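6. Comparing grippers on a two-handed task

This section covers a side-by-side trial of the Tema parallel gripper and the Morgan three-finger gripper on one controller. Both grippers must already be mounted and calibrated as described in section 5. The trial uses the tumbler task supplied with the Drarnside task set: fill, rinse, and brush.

A trial has two parts. The first is a set of reference takes performed by a person wearing the marker bands. The second is the same task performed by the arms, once with each gripper pair. Do not mix gripper types within one run. The Sterkel controller accepts a mixed pair but writes a single gripper type to the log header.

6.1 Before you start

Check the following:

- Controller is in TRIAL mode and the status light is steady.
- Head camera lens is clean and the focus ring is locked.
- Marker bands are charged and paired, left to left and right to right.
- Free disk space shows at least 100 GB.
- A drip tray is fitted under each arm base.

CAUTION: Neither gripper is rated for immersion. Fit the sleeve kit before any task with running water. Keep the wrist connector above the rim of the basin at all times.

CAUTION: Do not route gripper cables across a drainboard. Ribbed steel will catch the strain relief and pull the connector out of its seat.

6.2 Fitting the marker bands

1. Put the band on over bare skin, above the wrist bone. Sleeves should be pushed back past the forearm strap line.
2. Tighten until the band no longer turns when you twist it with a finger and thumb.
3. Raise both hands into the head camera view, palms down. The controller beeps once for each band it finds.
4. Turn the hands palm up, slowly. If the marker count on the display drops to zero at any point, move the band toward the elbow and repeat.
5. Lead any band cable back along the forearm. Leave enough slack to bend the elbow fully.
6. Press ZERO and hold both hands still for 300 ms, until the second beep.

Note: Wipe the marker faces with a dry cloth before every take. A water drop on a marker is usually enough to make the decoder reject it.

6.3 Setting the head camera

1. Stand in the working position and look down at the basin.
2. Adjust the tilt until both hands and the end of the faucet are in view. Some cropping of the forearms is acceptable.
3. Set exposure to MANUAL. Automatic exposure hunts over brushed steel and glossy stone, and the marker edges smear each time it changes.
4. Lower the gain until the brightest reflection on the counter no longer blooms into the marker area.
5. Set the frame rate to 29 and leave it there for the whole trial, arms included.

If the tap is in a separate position from the basin, check the view at both. A white wall behind white marker plates reduces contrast, and the exposure chosen at the sink may be too high there. Use the lower of the two values throughout.

6.4 Recording the reference takes

1. Place the tumbler within reach. Remove the lid and straw.
2. Press RECORD.
3. Fill: one hand on the tap knob, the other holding the tumbler under the spout.
4. Rinse: hold the tumbler under the sink faucet with both hands.
5. Brush: one hand holds the tumbler, the other works the brush. The tumbler may be tilted in any direction that comes naturally.
6. Press STOP and enter the take label.

Stages may be recorded as separate takes, in any order. Work at normal speed. Slow, careful takes produce grip-force targets that neither gripper can be compared against.

Tumbler task, performed by hand:

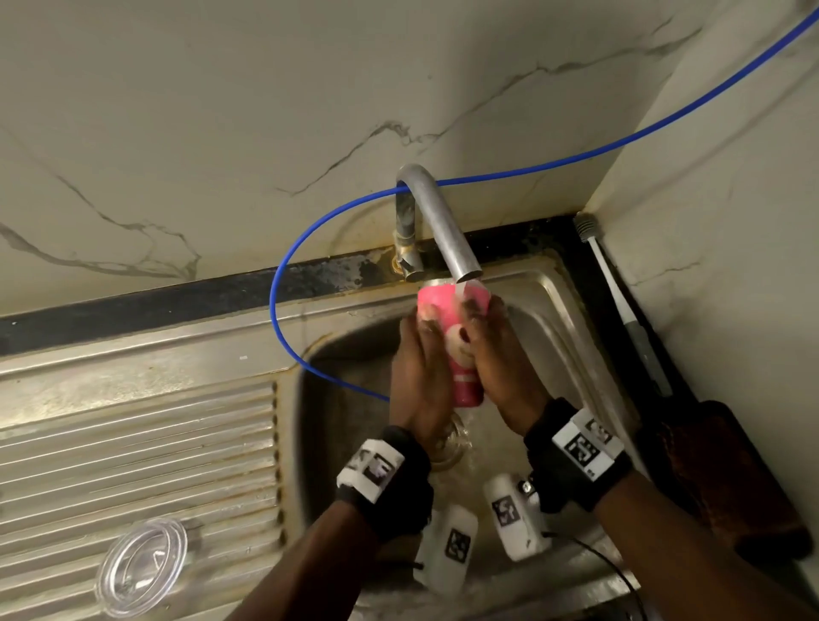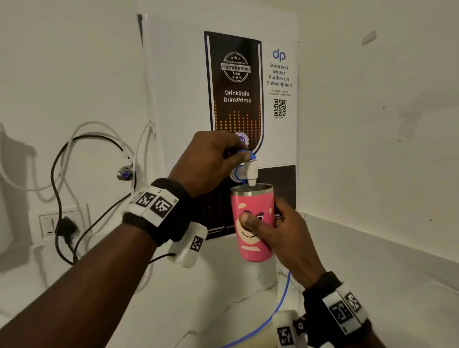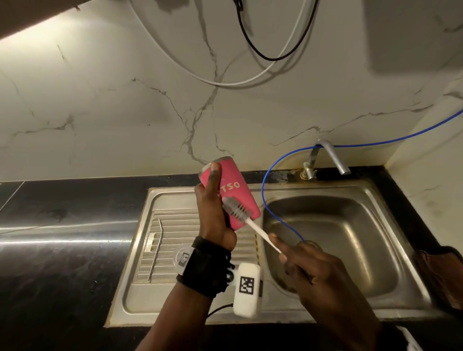
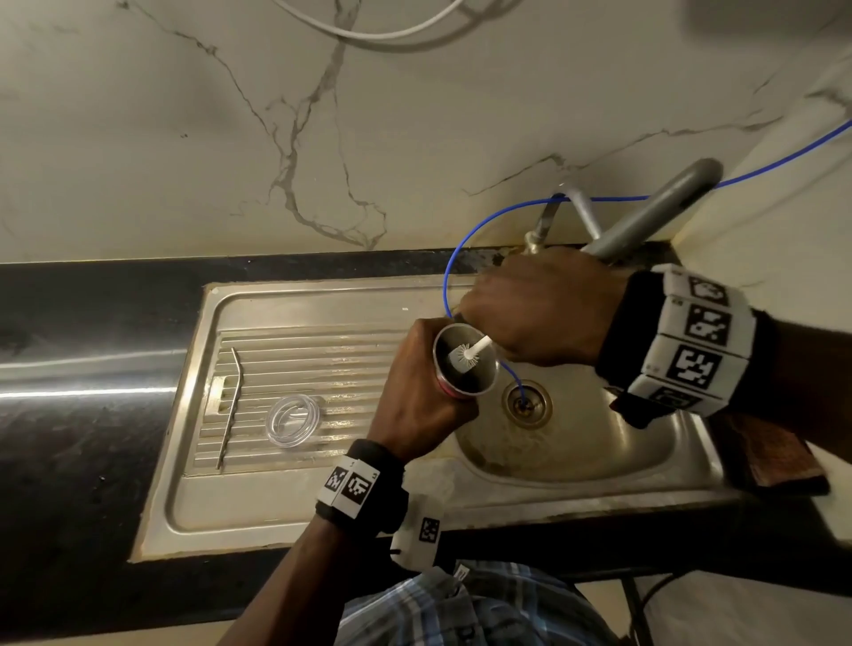
6.5 Running the task with the arms

1. Load the reference takes. The controller lists the stages it was able to segment. Re-record any stage marked INCOMPLETE.
2. Select TEMA or MORGAN under Gripper. The fingertip model loads automatically.
3. Set the approach height to 300 mm above the basin rim. Lower values leave too little room for the brush handle when the right arm withdraws.
4. Run the dry pass with the water off. Keep one hand on the stop button.
5. Run the wet pass.
6. Change grippers, repeat the zero procedure in section 5, and run both passes again with the same reference takes.

Note: The Tema jaws contact the tumbler along two lines. On a tapered body they tend to ride toward the narrow end as the brush is pushed in. If the slip counter rises during the brush stage, move the grasp point closer to the rim before raising the force. The Morgan holds a tapered body more evenly but needs more clearance behind the tumbler, and may touch the faucet during the rinse stage.

6.6 Reading the results

Open the COMPARE screen and select one run for each gripper. Slip count, peak force, and stage time are shown against the reference.

Stage time for the fill stage includes the wait for water and should not be used to rank grippers. Use the interval from first contact with the knob to first contact with the tumbler.

Peak force on the brush handle is often higher for the arms than for the reference. Values in the amber band can be accepted. For values in the red band, check the fingertip pads for wear, then see section 9, Force limits.

Export the comparison before leaving TRIAL mode. Unsaved comparisons are discarded when the controller returns to RUN.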